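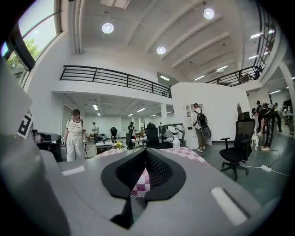
Sevim Saraç wanted it put down first, before anything else got talked over, that the checkered cloth should stay on the middle table. She said she had been against it when it first went on, that she had thought it would look like a picnic, and that she had changed her mind. People stop at that table now, she said, and they never did before. Nobody argued, and so the cloth stays.

Minutes of the hall users' meeting, ground floor, Memilside, 7 May 2018. Notes of the last meeting were passed around and agreed, with one correction - the key to the side door hangs in the office and always has, whatever the earlier notes may say.

## 1. The middle table

Having settled the cloth, we went on for quite a while about the rest of it. The pink and white is cheerful against all those white walls, and the yellow flowers do more for the place than their size would suggest. Folumine offered to bring fresh ones through the rest of May, which was very kind and was accepted on the spot with thanks. We would like to keep them yellow if the shop has them, but please don't make a special trip.

It was asked whether the cloth should be pinned or clipped at the corners so that it doesn't get pulled when a chair is pushed in. Sevim thought clips would spoil the edge, which is the prettiest part. We agreed to leave it alone and simply be gentle. Washing: warm, not hot, and please hang it over the rail at the back instead of using the dryer. Sevim will take it home the first time and report back on how it irons.

Drinks bottles are welcome on the table while people are working, of course they are, but the wish of the meeting is that each of us takes our own away when we leave.

## 2. Chairs

This took longer than expected! The black office chairs are comfortable and everyone likes them, and that is really the whole trouble, as they wander off to wherever somebody wants to sit and then stay there. Bodholm suggested that the checkered table be treated as their home, and that a chair borrowed for the far side of the hall be rolled back at the end of the session. This was agreed by everyone present.

There was a friendly difference of opinion over the tall mesh-backed chair. Two people find it the best seat in the building and one finds it makes her shoulders ache. It can be used by whoever gets there first.

We also talked over buying a few more. The quote from Sarkar came to 1651 for a set of 7, delivery included, and it was felt to be a lot of money for chairs when the ones we have are sound. A smaller quote will be asked for, and we will look at it again when it comes.

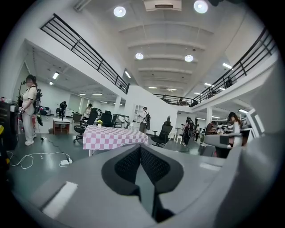
## 3. The floor and the cords

The gray floor was polished last month and it really does shine, so a warm thank you to Bodholm for arranging that. The bill was 815 and has been paid.

Cords were raised next. Where a cord has to cross open floor, it should be laid as flat as it will go and kept clear of the table, and adapters should sit close to the wall whenever the cord is long enough to allow it. Folumine has a box of floor covers left over from a move and will see whether they fit. In the meantime, please coil up what you have finished with and put it away before you go.

## 4. Shelves under the balcony

The white shelving unit against the partition is a pleasure to have, and we all agreed that open shelves only look nice if we look after them. Each group may have one compartment. Labels will go on the inside edge, small and in pencil to begin with, so that we can swap if anybody is unhappy. Coats and backpacks are better on the hooks by the entrance, when there is room on them.

Sevim asked if one compartment could be kept for table things - a spare cloth, a second vase, scissors for the flower stems. Agreed. A spare cloth in the same check has been seen for 39, and she may go ahead and buy it.

## 5. The low table

A short item. The low table with the white top is handy where it is, to the left of the checkered one, and Folumine would be sorry to see it moved. Bodholm would like to try it nearer the shelves for sorting. It was decided to leave it for now and try the other spot after the next cleaning.

## 6. Anything else

The side door still sticks. Bodholm will plane the bottom edge, and asks that we lift the handle a little in the meantime.

Somebody has left a blue umbrella in the office. It is behind the door.

Still to do:

- Sevim: wash the cloth, buy the spare
- Folumine: flowers, floor covers
- Bodholm: side door, smaller chair quote from Sarkar
- Everyone: chairs back to the table, bottles taken home

The next meeting will be held in the same place, and Sevim has promised to bring the lemon cake again.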